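How to set up a self-supervised grasping run, and what to do with the results

When Fadime Sarıgül and I started this work at Etbridge, we both assumed the learning would be the hard part and the bin would look after itself. It was rather the other way about! So I'm writing down how we go about a run now, in the hope that it saves the next person a bit of grief.

Start with the bin. Put it well inside the arm's reach and clamp it to the table - a nudge of a few millimetres is enough to upset your calibration, and you may not notice until the following morning. Mark your reference positions on the tabletop with tape as well, so that you can check them by eye before each session.

Next, choose your objects. We like plain rectangular blocks, which sounds dull, I know, but they land at all sorts of angles and lean on one another and on the walls, and that gives the network plenty to chew on. Two colours will do nicely. Tip them in by hand and resist the urge to tidy them up.

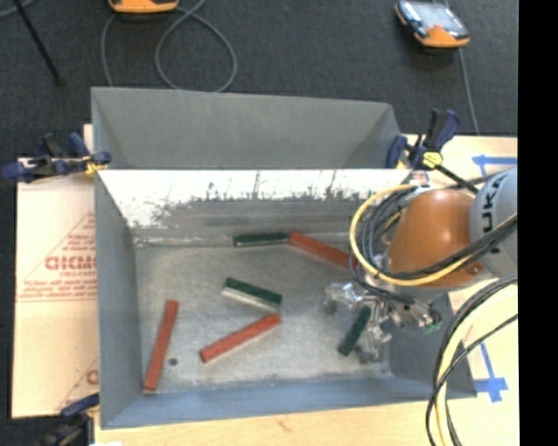
Now for the attempts themselves. For the first 100 grasps, let the arm choose its points at random within the floor area, with a random wrist angle. Most will miss, and that is perfectly all right, as you need the failures just as much as the successes. Record the camera view before each attempt, the pose you sent, and whether the fingers closed on something or on nothing.

After that, train the first model and let it pick its own grasps, keeping a small share of random ones so that it doesn't get stuck in its ways. Our September run came to 1098 attempts, and we retrained 13 times along the way. Please do keep every version of the model. We overwrote 2 of ours and were sorry afterwards.

Finally, look at the misses by hand, with a cup of tea if possible. Taner Uysal sorted ours by distance from the nearest wall, and the blocks close to the sides were plainly the worst. Adding a short sideways push before those grasps helped a good deal, and the settings for it are in the Tarberg folder, under "push".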